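The Long Way Round to Clistilby

My grandmother baked rye bread every January, and for years I assumed the recipe was hers. Then a cousin sent me to Clistilby, a harbor town of 1,756 people (nearly all of them, I'd swear, with an opinion on crust), and I learned it had come from the Granström bakery, which lit its first oven in 1891 and has been fussing over the same sour starter ever since.

Themba Joubert runs the place now. He came for one summer, married into the family, and gets up at three to feed the starter before he feeds himself. "It's older than anyone I know," he told me, "so I'm polite to it." The loaves are dark and heavy and a little sweet, and they want a full day's rest before you cut them, though I'm afraid mine never made it past the ferry landing!

I'd gone meaning to stay one night and stayed four, mostly at the kitchen table in the back, drinking coffee and hearing about the old delivery route out to Namholm. 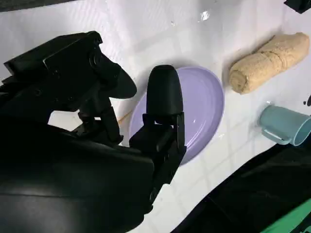 The route closed long ago, but Themba still drives a few loaves over when the road is clear, and he let me ride along on my last morning with the bread warm in my lap.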